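# Rural County Service Hours: data card

Holroyd release. Text file, comma separated.

## Contents

The table lists opening hours and staffing for state service counters in 13 rural counties, Flinddale and Haltetden among them. Each row is one counter in one month. There are 192 rows and 53 of them have no staffing figure. Blank means the county did not report. Zero means the counter was closed all month.

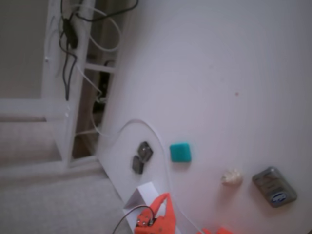
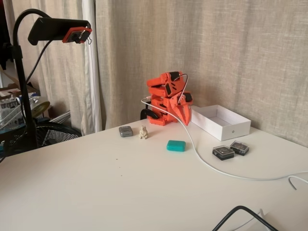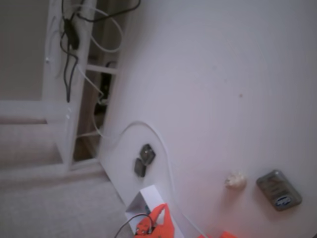

Holroyd Office of County Affairs, Records and Data Unit

## Fields

- `county`: name as used on the state ballot
- `counter`: license, benefits, tax or court
- `month`: month name, January first
- `hours_open`: posted hours, not hours worked
- `staff`: full-time posts filled on the last working day

## Known problems

Flinddale merged its tax and license counters in March. Both names stay in the table, and the hours are repeated under each, so county totals come out too high from that month on. Haltetden posts hours by season and its figures were split evenly by month.

The file was built with Davska 2. Older versions drop the blank staffing cells on import.

## Use

Free to copy with credit to the unit. Do not use `staff` to rank counties.

Shares: 13 | Comments: 2

**ridgeroad:** Is the court counter in Haltetden the annex or the main building?

**plainledger:** Main building. The annex has no row. Would like to see it added.

Contact the Records and Data Unit | Copyright Holroyd Office of County Affairs | Back to top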